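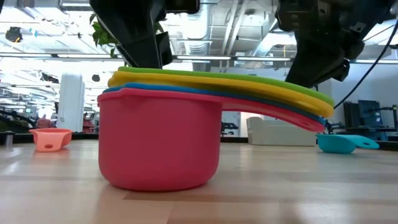
Teaching a two-armed robot to stack measuring cups

Tips from the Korkero workshop pages

Nested cups are a good first kitchen job for hand-guided or remote-controlled teaching. They are light, they survive being dropped and the order is easy to judge by eye.

Before you start
Wipe the cups and the table. Grease on a handle makes the fingers slip, and you will blame your own driving for it. Run the stack through once with your own hands, slowly, and notice which hand does what. Keep to that order on the robot.

Clear spare cables from the area where the arms swing. Tape down any that have to cross the table.

Picking up
Take a cup by the handle, close to the bowl. If you hold it near the hanging hole the bowl tips down and you can't line it up. Close the grippers gently. On our Tomar controllers we set the closing force to 40 and leave it there.

Lowering one cup into another
Line up the handles first, then the rims. Come straight down for the last part. If the cup catches, lift it clear and try again, as pushing only wedges it at a slant. Use the second arm to steady the bottom cup, and let go with that arm last.

Recording
Move at one steady speed. Long pauses while you think get recorded too, so stop the recording if you need to look something up. Small corrections are fine and worth keeping. Bin a run only if a cup leaves the table or you bump the arms together.

Shift the cups between runs. Turn some handles away from you and swap left for right. Our first 27 runs all began from the same layout and were little use once anything was moved. We now aim for 400 on a task before training.

Afterwards
Open both grippers before switching off. Check the finger pads for wear every 500 runs. Wash the cups by hand if they are going back to the kitchen.

See also: Pouring rice, Folding tea towels, Setting up Flalano pedals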